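Claravora prop kits: where we are
To: Deming Lu, Mornow Fund
19 October 2026

Hi Deming,

Good news first, the loan kits are moving! When I wrote in September we were still opening bags and arguing over what counted as a prop and what was just somebody's old stuff. Now 163 pieces have a tag and a line in the list, and seven of the 16 kits are ready to go out to schools (the first is going to Vurham, who have been very patient with me).

The sorting goes a lot faster now that we do one kit at a time on the marble-pattern table. I used to tip everything out together and then spend half the afternoon matching bits back up. The talent show kit is the one I'm on at the moment, and it's my favorite so far. The red microphone is going in it, and so is the chain, which I had down for the pirate kit until Tang talked me out of it. An open case on the table while I decide what goes where has saved me a lot of walking back and forth!

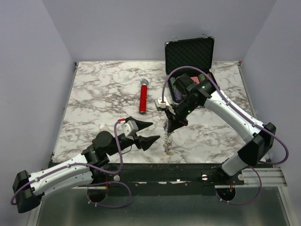

Will the remaining kits be done inside the current grant?
Five of them will, going by the pace of the last few weeks, and the other four depend on whether we can get more cases at the price we paid the first time. The supplier has put them up a little. I've asked for a quote and will send it on as soon as it lands.

The tags are the part I'd do differently. The string ones tangle with everything, so I'm switching to stickers for anything with a smooth side and keeping string for the fabric pieces. It's a small cost and it fits in the supplies line.

Next up are the check-out sheet and a one-page packing list for the lid of each case. Tang has a draft of the sheet and I'll send you both together.

Thanks again for the extra storage money, the new shelves are full already!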